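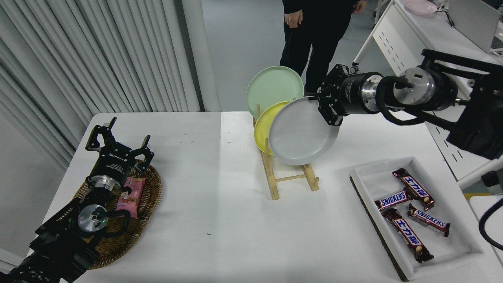
Plates in the peg rack, tallest at the back. Candy bars in the white tray, other snacks in the wicker one.

How to set up a drying and snack table (and keep it that way)

Quick one today. If your counter fills up with plates after every meal and the snacks end up wherever, move both to one table. Takes 12 minutes the first time. Less after.

What you need

A table you can wipe. White is nice, shows the crumbs.
A wooden peg rack for plates. Two long rails and pegs, nothing fancy. Mine came from Zuccaro, the small one. Dudix has one with a drip tray, costs more, didn't bother.
2 trays with sides. One plain, one wicker or whatever.
A dish towel, maybe two.

Step 1. Clear the table

All of it. Mail, keys, the pen that doesn't write. Wipe it down, let it dry. Don't put the rack on a wet table, pale wood picks up marks and they stay.

Step 2. Place the rack

Middle of the table, toward the back. You want to be able to reach it from both sides. Leave a hand's width behind it so plates can lean without hitting the wall. If it rocks, fold a bit of cardboard under the low end. Mine rocked. Still does a little.

Step 3. Load from the back

Tallest plate first, at the back. Then work forward. Hold each plate by the top rim, tilt it, set the bottom edge down between the pegs and let go once it's leaning. Do not drop it in. Do not push two plates in one gap, they stick together and the middle never drys.

Green, yellow, gray is the order in the photo. Color doesn't matter, I just like knowing which plate goes where. One color per person works well in a house with kids.

Shake the water off over the sink before you carry anything over. A rack with no drip tray needs a folded towel underneath if you're loading straight from the wash. Swap the towel when it's soaked.

Bowls: skip them. They tip. Upside down on a towel is fine.

Step 4. The trays

One on each side of the rack, pulled a bit forward. Far enough that drips don't land on the food.

White tray on the right: candy bars. Four Snickers in there and it looks like plenty. Lay them flat, single layer, so you see what's left. Raised sides matter more than you'd think, wrappers are slippery and a flat tray loses them every time you bump the table.

Wicker tray on the left: bags and packs. The pink one goes in there. Anything puffy. Don't stand the bags up, they fall over the edge.

No open packages in either tray. Clip them and put them in the cupboard.

Wicker doesn't like water. If it gets splashed, turn it over and let it air out. The plain tray you can just rinse.

Step 5. Keep it going

Empty the rack before you load it again. That's the whole trick. Once yesterday's plates are still there you start stacking on the table and it's over.

Restock the trays when they're nearly empty. I put out some 8 things total and that gets us through most of a week, less in September when everybody's home from school starving.

Once a month, take the rack to the sink, scrub the pegs with an old toothbrush, dry it standing up. A dab of Gendesex board oil on the rails if the wood looks thin and chalky. Wipe off the extra, wait overnight. Keep the oil off the spots where plates sit.

If something's not working

Plates slide forward: you've got them leaning the wrong way. Turn the rack around.
Water spots: dry the front side with a towel before racking.
Rack smells: it's staying wet. Move it near a window, not right in the sun.
Pegs coming loose: wood glue, twist back in, leave it alone for a day. The Juretti rack I had before this one lost 2 pegs and glue held fine untill I sat a skillet on it. Plates only.

Next up is the mug shelf, when I get to it.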